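The Ten-Inch Problem

A pitching mound is the only part of a ballfield that gets rebuilt every day of the season. At Figueroa Field in Ralton, the work starts before the coffee is made.

The rule book gives the mound a few lines and a diagram. The circle is 18 feet across. The rubber is 24 inches by 6 inches and its top sits 10 inches above home plate. The flat area around it, known as the table, is 5 feet wide and 34 inches deep. Starting 6 inches in front of the rubber, the front slope drops one inch for every foot, and it has to do so for at least six feet toward the plate.

Those numbers are easy to hit once, in January, with a string line and no games on the schedule. Holding them through a home stand is harder. A pitcher lands on the same patch of clay with his full weight, wearing metal spikes, and twists. By the seventh inning a soft mound has a hole where his front foot comes down and a trench along the rubber where he pushes off.

Rutilio Robles has kept the field at Ralton for 4 seasons. He measures the mound every morning of a home stand and writes down three readings: the height of the rubber, the height at the start of the slope, and the height at the landing area. The readings go in a bound notebook. He tried keeping them on a phone and gave it up, as his hands are usually wet or coated in clay.

"Pitchers will tell you the mound is flat when it's to spec," Robles said. "Then they'll tell you it's perfect when it's a quarter inch off. You can't build it by opinion. You build it by the level." 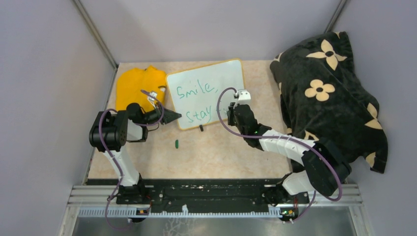 The readings from last season show a pattern. The rubber hardly moved. The front edge of the table lost a little height on each game day, and most of it was put back by evening. The landing area varied the most and did so in both directions. Some mornings it was low from wear. Other mornings it was high, the result of a crew member packing in more new clay than the hole needed.

A high landing area shortens the stride. The foot meets the ground sooner than the pitcher expects, his trunk is late, and the ball tends to leave the hand up. A low one does the opposite. Emiliano Tapia, the Ralton pitching coach, asks for the morning readings when a starter has missed in one direction all night. Sometimes the numbers explain it and sometimes the pitcher was simply missing.

Clay and water

Two materials go into the mound at Figueroa. The body is ordinary infield mix, laid in one-inch layers, each one raked, wet down and tamped before the next. The table and landing area are a harder clay, laid to a depth of 6 inches. This year Robles moved to a bagged product called Mora, which ships damp and needs less water at the start than the clay it replaced.

Water is where most mounds go wrong. Too dry and the clay breaks into chips under a spike. Too wet and it pulls up in plugs and sticks to the shoe. The right condition is firm enough that a key pushes in cleanly and comes out without anything on it. Robles checks with a truck key at the landing area, then again behind the rubber, where the ground dries faster.

The basic repair takes 40 minutes for one person. Loose material is swept out of the holes first, down to a firm base. The base is misted. New clay goes in by hand, a little above grade, and is beaten down with a steel tamp wrapped in a towel so that it doesn't lift the surface. The area is scraped level, misted once more and dressed with a thin layer of conditioner. Then the cover goes on, weighted at the edges.

Skipping the sweep is the most common mistake. New clay will not bond to loose crumbs, and the patch comes out in one piece in the first inning. The second most common is patching only the deep part of the hole and leaving a thin lip around it, where a spike will catch. 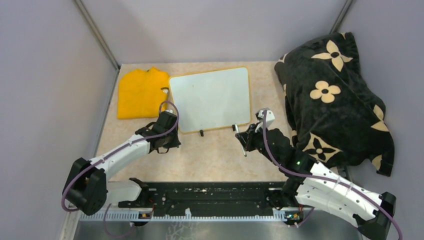 The bullpen mismatch

A reliever at Ralton throws his warm-up pitches from one mound and his game pitches from another. There is no penalty if the two differ, and until two seasons ago they differed by quite a lot. The home bullpen mound sat low and its slope was close to even from the table down, with no clear break. The clay was whatever had been left over.

Evaristo Alvarado, a left-handed reliever now in his third year with the club, raised it after a run of poor first innings. He had no measurements, only the feeling that his foot was arriving at a different time. Robles put a level on both mounds the next morning. The difference at the landing area was just over an inch.

The bullpen was rebuilt over 4 days at the end of that season. The crew used 600 pounds of new clay on the two home mounds and reset both rubbers. The visitors' side was done the following January under the same plan. Robles now takes bullpen readings as well, though not on every game day.

Did it help? Tapia is careful on the point. First-batter walks by Ralton relievers went down the next year, but so did the number of relievers who had walked people the year before, several of whom were no longer with the club. He would want three more seasons of data before saying anything firm about it.
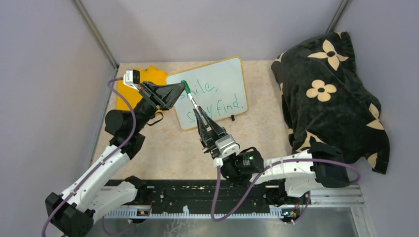
Alvarado has fewer doubts. He noticed the change on his first day back and stopped taking extra warm-up throws when he came into a game. He still kicks at the dirt in front of the rubber before he starts, which Robles would prefer he did not do.

Measuring tools

For most of its history the club used a string, a line level and a wooden slope board. The board still works. It is cut to the one-in-twelve grade, and if it sits flush on the clay with its top edge level, the slope is right.

The morning readings come from a rotary laser made by Rindero, bought used. It stands behind home plate, takes its zero from the plate itself, and is read on a marked rod at each of the three points. Robles checks it against the string line once a month. A laser that has been knocked will give a false number to the nearest sixteenth, and the rod will look just as convincing.

The first home game is 30th March. The mound has been at grade and under its cover for nine days, and the crew will take the readings again that morning before either team throws.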